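Wood Finishes and Upkeep — Unit 6 notes
Rivent evening course, posted 9th September

Picking up where we left off: oil vs. film finishes. Sorry for the shorthand, typed these up fast.

Film finishes (lacquer, varnish, shellac)
Sit on top of the wood. Cure to a skin. Gloss comes from how flat that skin is, so every speck of dust under it shows. Lacquer dries by solvent leaving — new coat melts into the old one, good for repairs. Varnish doesn't do this, it cures chemically, so new coats need a scuffed surface to grip.

Shellac dissolves in alcohol. Remember that when someone sets down a drink. Also softens with heat, hence white rings under mugs.

Oil finishes
Soak in. Low sheen, easy to patch, weak against standing water. Needs redoing more often. Rags soaked in drying oil can heat up and catch fire by themselves!! Spread flat outdoors to dry, or into a metal can of water with a lid. This will be on the test and it matters more than the test.

Which finish have I got?
Hidden spot first, always. Underside of the top or inside a leg.
Drop of alcohol: goes sticky = shellac.
Drop of lacquer thinner: softens = lacquer. Wrinkles and lifts = probaly varnish.
Neither does anything = likely a modern two-part finish. Leave it alone unless you like sanding.
Water drop that darkens the wood = oil or wax, or a film that's worn through.

Everyday cleaning
Dust is grit. Grit scratches. Soft cloth, barely damp, with the grain, then a dry one. No paper towels on high gloss. Turn the cloth over often, a dirty face just drags the grit around. Skip silicone sprays — they leave fisheyes when you refinish later, and they are a pain to get off.

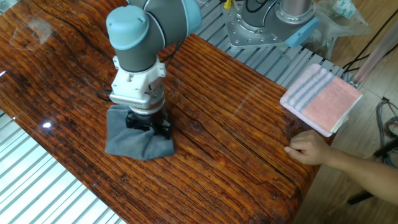 Rubbing out a gloss top
Wait for a full cure. Longer than the can says if the room is cold (the January group rushed this and got print marks all over the Vallska table).
Wet-sand at 300 grit only if there are real bumps. Otherwise start finer.
Use a flat block, never fingertips, they dig troughs. Stay off the edges till last, finish is thinest there.
Wipe the slurry off and look across the surface at a low angle. Shiny dots = low spots not leveled yet.
Then polishing compound on a soft pad, light pressure, overlap your passes.

Wax
Optional over film. Thin coat, let it haze, buff. Thick wax smears and collects dust, and nothing sticks over it, so strip it before any touch-up.

Reading for next time
Shukla handbook, p. 219 on color matching, and the table of solvents on p. 289. Findari leaflet on shellac flakes is in the folder by the sink.
Bring a finished scrap, any wood, at least one scratch in it.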